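Notas soltas de dezembro: mudanças, prazos e o armazém de Sundport

Malta, isto vai à pressa que o fecho é às 18h e ainda tenho a paginação por fazer.

Primeiro, as inscrições para a feira de artesanato. Fecham este mês, sem prolongamento. No ano passado prolongámos duas vezes e foi uma confusão, mapas de bancas refeitos de madrugada, gente a ligar à meia-noite. Este ano não. São 27 bancas e 4 já estão reservadas para as oficinas de Zatham, que pagaram cedo e escolheram lugar. Quem quiser ficar ao pé da entrada que se despache.

O preço da banca mantem-se. Mesa incluída, cadeira também, luz à parte. Extensões cada um traz a sua, e de preferência com etiqueta – sobraram três da última vez e continuam aqui na gaveta. 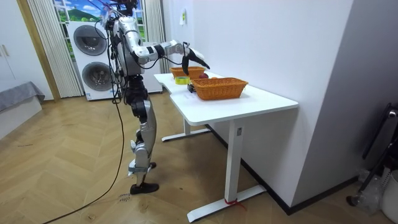

Segundo, o vime. Muita gente a perguntar pelo preço e a resposta é: subiu. A Doherty, que nos vende o vime descascado há anos, mandou tabela nova e o molho pequeno já não compensa. Estamos a juntar encomendas para chegar ao mínimo de 80 molhos e apanhar o desconto. Quem alinha responde a este boletim com a quantidade e a grossura. Grossura é importante!! Da outra vez vieram pedidos só a dizer "vime normal" e vime normal não existe.

Para quem está a começar: fino para os fundos e para a trama apertada, médio para as paredes, grosso só para as asas e bordos. Pôr de molho na véspera, água fria, tapado com um pano. Não deixar dias a fio dentro do alguidar que ganha cheiro e escurece. Se secar a meio do trabalho, borrifador e paciência.

Limpeza de cestos velhos, outra pergunta que aparece sempre. Escova macia, água com um pingo de sabão neutro, secar à sombra. Nada de radiador. Nada de verniz por cima de pó, por amor de Deus. Se o bordo estiver a soltar, prender com molas da roupa enquanto seca e só depois coser.
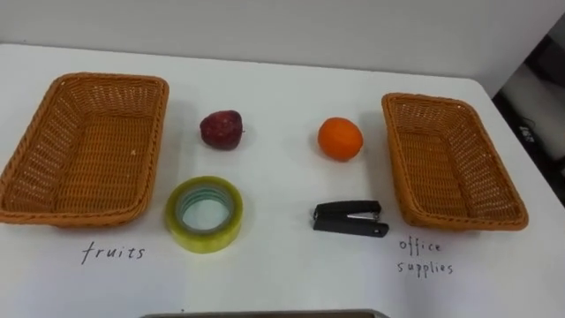

Cestos de vime retangulares; o da esquerda é baixo, de bordo grosso.

Terceiro, o armazém de Sundport. Temos chave até ao fim do mês e depois acabou, o senhorio quer aquilo vazio. Há lá moldes, duas bancadas, e uma caixa de catálogos antigos da Runetti que ninguém reclamou. Quem tem coisas suas vá buscar. O que sobrar segue para a escola de Zatham, que aceitou ficar com tudo menos os catálogos.

Os postais da feira já estão na gráfica, 1000 exemplares, metade em cartão reciclado. Levantar aqui na sede, a partir das 10h. Levem os que conseguirem distribuir e mais nenhum, que depois andam a apanhar chuva nos parabrisas.

Falta ainda gente para a montagem. Uma manhã chega. Há café e bolo, o bolo do costume.

Encomendas de vime, inscrições e dúvidas: tudo por resposta a este email. Por telefone não garanto nada até passar a feira.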